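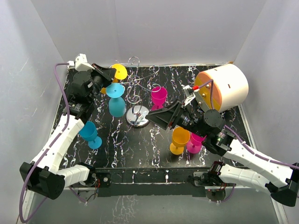 The Glass Tree

My aunt left me the house on Matirine Street, a freezer full of soup, and the glass tree. The house I sold. The soup I ate (it took until August). The glass tree I still have, and this is mostly about that.

If you've never met one, it's a metal stand with a shiny round foot and a bunch of thin arms that curl up and out like a vine that's had too much coffee. You hang your wine glasses on it. My aunt bought hers at Pleltton, the department store downtown that used to have the tea room, and she paid 80 dollars for it back when 80 dollars was a coat. She told everybody the price. She told the mailman.

The thing is, she didn't own any nice glasses to put on it. She had plastic ones, yellow and cyan and magenta, the picnic kind, and she hung those up like they were crystal. When I was little I got to pick my color first, and I always picked magenta, and then I'd drink my apple juice with my pinky out while she asked me how I was finding the vintage.

"Fruity," I'd say.

"It should be," she'd say. "It's fruit."

So anyway, I moved. I'm on the third floor of the Maillard building now, one bedroom, a window over the sink, a kitchen table with a black top that looks like marble if you don't lean on it too hard. I unpacked the sheets and the shower curtain and then for some reason I unpacked the tree, before the forks, before the coffee maker, before anything a sensible person would want at ten at night.

I set it in the middle of the table and started pulling glasses out of the box, and I just sort of laid them down wherever. A cyan one rolled. I caught it with my elbow! Then I stood there with a yellow one in my hand and could not for the life of me remember how she hung them.

I know how that sounds. You put the glass on the arm. But she had an order. Yellow someplace, then a cyan, then something, and the magenta always where I could reach it, and if you put one back wrong she'd wait till you left the room and fix it. I heard her do it for years, that little plastic tick from the kitchen. I never once looked.

I called my mother.

"What order did she hang the glasses in?"

"What glasses?"

"The plastic ones. On the tree."

There was a long pause and I could hear her TV. "Honey, I threw 4 of those out in your driveway. They were cracked."

"I have six."

"Well, she had more than six. She had a whole closet. She bought them from that Huveo catalog, 300 at a time, for the church picnic, and there wasn't a picnic."

I had to sit down on a box for that one. All those years I'd thought the magenta glass was the same magenta glass. I thought I was drinking out of MY glass. She must have been swapping them out whenever one got cloudy, going into that closet and peeling off the sticker, and never saying a word about it.

"Are you crying?" my mother said.

"I'm sitting on the toaster."

After we hung up I tried it a bunch of ways. Yellow up high looked silly. Both cyans together looked like a dentist's office. I moved the magenta around the whole thing and it looked fine everywhere, so I quit, turned off the light and went to brush my teeth.

Then I came back out in my socks and moved one glass over, in the dark. Tick.

I had soup for breakfast out of the magenta one. I still hadn't found the bowls.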